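Hurcombe Open Day: Frequently Asked Questions
Last updated April 2018

When are the demonstrations?
Each session runs 4 times during the day. Sessions are identical, so one is enough.

Do I need to book?
Yes. Capacity is 167 visitors per session. Bring the confirmation, printed or on a phone.

What will be shown?
Data collection with hand-held grippers, followed by playback on the Dalisay arm. The operator wears no exoskeleton and works at normal walking pace. Kobe Mertens gives the technical commentary.

How is gripper position measured?
Each gripper carries a white cube printed with black square markers, mounted behind the handle. Cube pose is converted to fingertip pose with a fixed offset, checked before every session.

What kinds of objects are handled?
Household furniture and fixtures. In the vanity task, the operator holds one gripper in each hand and brings the finger pads up to the lower front edge of the cabinet, below the basin and countertop.
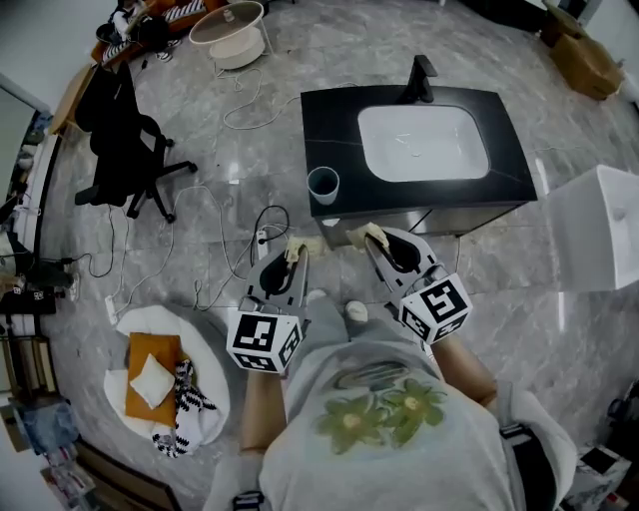 Can visitors try the grippers?
Yes, after the last session, at the Cevcombe bench. Remove rings and watches first. Minimum age is 12.

Is photography allowed?
Yes, without flash. Flash interferes with marker detection.

Where do I park?
Use the Misstead lot, 500 feet from the north entrance. Spaces cannot be reserved.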